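Bruvlow extends water main relining to the Roussel district

26/06/2025

The town of Bruvlow will reline a further section of its cast iron water mains this summer, after a pressure survey found that the pipes under the Roussel district lose more water overnight than the rest of the network combined. Work starts at the north end of Roussel and moves south toward the Wudent pumping station. It is due to finish in October.

The section covers 6 streets and 300 service connections. The mains there are 80 years old and were laid in unlined gray iron, with lead-caulked joints at each pipe length. Iron of that period corrodes from both sides. On the inside it builds up hard lumps of rust, known as tubercles, which narrow the bore and raise the pumping cost. On the outside, the loss of metal depends on the soil, and the clay under Roussel holds water against the pipe for most of the year.

Bruvlow looked at open-trench replacement first. That method puts a new main beside or in place of the old one and gives a known service life, but it needs a continuous trench, and two of the streets are too narrow to keep a traffic lane open next to one. The town has chosen to pull a close-fit polyethylene liner through the existing pipe, working from pits dug at intervals. The contractor is Nusta, which carried out the first relining stage on the west side of town.

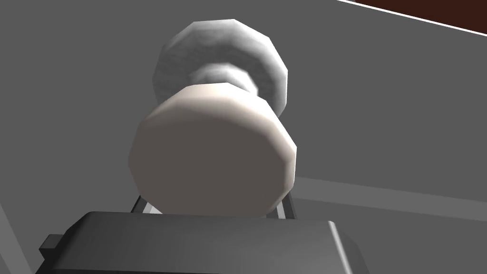

One Roussel resident, writing to the town during the comment period, asked why the liner was preferred on streets where a trench would fit, and said the saving in road repair should be shown next to the loss in pipe diameter. She also wanted to know whether hydrant flow had been tested with the smaller bore or only calculated.

The written answer from the water department says hydrant flow was calculated from the survey data and then checked on the relined west side mains, where flow at the test hydrants went up after the work. The liner takes away some of the original diameter. The tubercles take away more, and the smooth plastic wall has a much lower friction factor than corroded iron. The department agreed to publish the flow readings for each Roussel street once the lines are back in service.

Each run follows the same sequence. The main is isolated and a temporary surface line is laid along the curb to feed the houses. The old pipe is then scraped, flushed and inspected by camera. Bends sharper than the liner can pass are cut out and become pits. The liner is welded into one length above ground, drawn through a reducing die so that it shrinks slightly, and winched into the host pipe under constant tension. When the tension is released the plastic recovers toward its original size and presses against the iron.

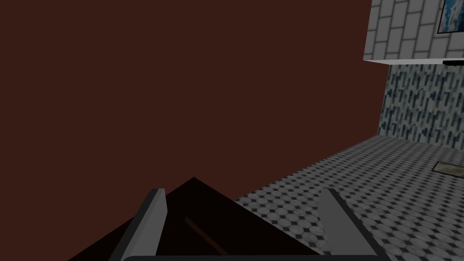
Recovery takes time, and this is where the first stage ran into trouble. On one west side run the end fittings were attached before the liner had finished shortening, and the joint moved enough to weep under test pressure. The pit had to be reopened. For Roussel the specification now requires a rest period overnight, with the liner length measured at both ends before any fitting goes on.

The pressure test has also been changed. Polyethylene stretches under load, so a plain pressure hold can look like a leak when the pipe is sound. The new procedure raises the pressure, lets the liner stretch, drops the pressure by a set amount and then watches for the small rise that a tight pipe should show. A run that doesn't show the rise is tested again in two halves.

Service connections are the slowest part of the job. Every house line has to be dug up at the main, cut from the iron and joined to the liner with a welded saddle. Lead service lines found on the town side of the meter will be replaced in copper at the same time, at no charge to the property. Lines on the private side stay with the owner, though the town will report the material it finds at the meter box. Owners who want to replace their own section while the pit is open can ask for the crew's schedule and hire a plumber for that day.

Water in the temporary line will be disinfected and sampled before any house is switched over. Because the line lies on the surface, it will warm up in the afternoon, and residents are advised to run the tap before drinking. Pressure on upper floors may be lower than usual — the temporary line is smaller than the main and feeds a whole block. Irrigation systems should be shut off on any street that is on temporary supply.

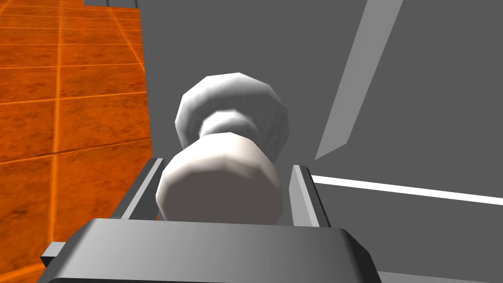 Vol. 80, No. 6

Shutoffs are planned for weekday mornings only. There will be two for each property, one to move it to the temporary line and one to move it back. Notices go on doors two working days ahead. After the second shutoff the water may be cloudy with air for a short time and can carry loose scale from the house plumbing. Faucet screens should be taken off and rinsed before the water is run, starting with the lowest tap in the house. Water heaters should be left alone until the cold side runs clear.

Parking will be restricted at the pits. The two narrow streets will be one-way southbound while the pits are open, with refuse pickup moved to the cross streets. Steel plates will cover the pits at night. Surface restoration is a separate contract and will be let as a single job after the last run has passed its test, which means temporary asphalt will stay in place over the winter on the streets finished first.

The valves on the Roussel mains will be replaced along with the liner. Several were found stuck partly closed during the survey, which explains low pressure that had been put down to the state of the pipe. One street that was on the original relining list showed normal flow once its valve was freed, and has been moved to a later stage.

Upstream, the Wudent station needs only minor work. Its pumps were sized for the rougher mains and will run below their best efficiency point when the relined section comes on. The department intends to trim the impellers on the duty pumps and leave the standby pump as it is, keeping full head available for firefighting.

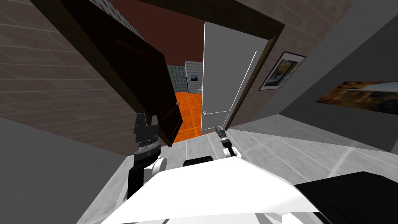

Bruvlow Water Department — Distribution Section

Night flow in Roussel will be logged for a full year after completion. The meter at the south boundary of the district has been recalibrated for this, and a second meter is going in at the north end so the area can be measured on its own. If the remaining loss is still high, the next step is acoustic survey of the private service lines, which the relining does not touch. The section east of the station has not been scheduled.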